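Old workstations get a second life in Ilthorpe

Sille Ragnarsson keeps the screws in muffin tins. There are four tins on the bench at the back of her shop in Ilthorpe, and each cup has a strip of masking tape with a word on it: case, drive, board, fan. The last cup in the last tin says "no idea."

"That one fills up fastest," she says.

Ragnarsson runs Pliltik, a one-room business that buys retired office computers, takes them apart, and sells them again either as parts or as working machines. Most of what comes through the door is the kind of tower that once sat under an engineer's desk. She started in a spare bedroom and moved to the shop 16 months ago, when the bedroom floor began to sag near the closet.

The shop used to sell vacuum cleaners. The old counter is still there and she uses it for taking in deliveries. Behind it are steel shelves, then the bench, then a sink she had put in so she could wash dust filters without carrying them home. She opens at ten, but she is usually at the bench by seven, which is when she does the work that needs quiet.

Her biggest supplier is Iltico, a drafting firm on the other side of the river that replaces its workstations in batches. The last batch was 19 machines. She went to get them in her brother-in-law's van and made two trips.

"They were good to deal with," she says. "They had already pulled the hard drives and kept them. I prefer that. I don't want anybody's drawings."

What she wants are the boards. Workstation boards with a lot of memory slots hold their value longer than ordinary desktop ones, she says, and people who buy them tend to know what they're asking for. She gets emails from hobbyists who want to run a file server in the basement and from small shops trying to keep one old machine alive. Some of those machines drive equipment that still needs a serial port, and a board that has one can be hard to find in decent shape.

"A man called me about a sign cutter. The cutter is fine. The computer that talks to it died. He doesn't want a new cutter, he wants the same computer he had before."

She sold him a board from the Iltico batch and he drove over to pick it up himself.

Asked how she goes about stripping a tower, she describes an order that hardly changes. The side panel comes off first and the case goes flat on the bench with the open side up. Then she blows it out, outside if the weather allows. Then the cards come out, then the memory, then the cooler, and the processor after that. She writes the case number on a small bag and the memory goes into it. The processor gets its own plastic clamshell.

"I used to put things in piles," she says. "Then I had three piles that looked the same and I had to test everything in them one at a time. That was most of a July."

The cooler is the part she slows down for. Old thermal paste can set hard, and on some sockets a cooler pulled straight up will bring the processor with it. She runs the machine for ten minutes first if it will still start, so the paste softens, and then turns the cooler a little from side to side before lifting. She wipes the processor with alcohol and a coffee filter. Paper towels leave lint.

Once the processor is out, the socket is the thing to protect. On the boards she handles most, the contacts are in the socket itself, and they bend easily. A dropped screw can do it. So can a sleeve.

"I've worn short sleeves at the bench ever since," she says. "Winter too. I keep a heater under there."

She looks at every socket under a desk lamp before she decides what a board is worth. The lamp has to come in low from the side. If the contacts are straight, they catch the light in even rows as she moves it, and a bent one shows up as a spot that doesn't match. She has straightened a few with a sewing needle and a magnifier. She charges less for those boards and says so in the listing. 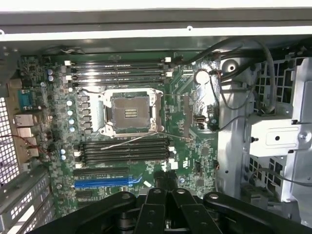

After the socket she checks the capacitors, mostly by looking at the tops. A flat top is what she hopes for. If one is domed or has a brown crust on it, the board goes in the repair box, and the repair box is a long way from empty. She presses the latch on each memory slot to see that it moves. She shines a flashlight into the ports at the back, where she has found crumbs, staples, and once a folded gum wrapper pushed all the way into a network port.

Then comes the test. She puts in a processor and a single stick of memory that she knows to be good, connects a power supply, and waits for the beep. If it beeps, she moves the stick to the next slot and starts over. With a full set of slots that takes a good part of the morning, and she doesn't skip any of them.

"People will put up with a scratch on the case," she says. "They won't put up with one dead slot they weren't told about. I wouldn't either."

Her records are in a spreadsheet that she started on the first day. It now has 1722 lines, one for each part sold, and she can tell you which case each part came from. Last year 386 of those parts were memory sticks, which she calls the bread and butter. Boards sell more slowly but bring in more per piece.

The empty cases are the problem. They're big, they're mostly air, and the freight costs more than anyone will pay for one. A metal yard in Meredith takes them by weight, and she drives a load over when she can no longer get to the sink. She pulls the slot covers off first and keeps them in a coffee can. Customers are always short a slot cover, and she gives them away.

She has thought about hiring. A student from the high school came in for a few weeks and was good at it, she says, quick with a screwdriver and patient with the testing, but he wanted more hours than she could pay for. She would like to have him back in the summer if Iltico has another batch by then. The firm has told her it might.

For now there are eleven towers on the shelves waiting for their turn, and a twelfth under the counter that belongs to a neighbor who wants his photos copied off it before she does anything else. She has promised him she will get to it this week.

Pliltik is open from ten to four. Ragnarsson asks that people who are bringing in a computer call ahead, and that they bring the power cord if they still have it.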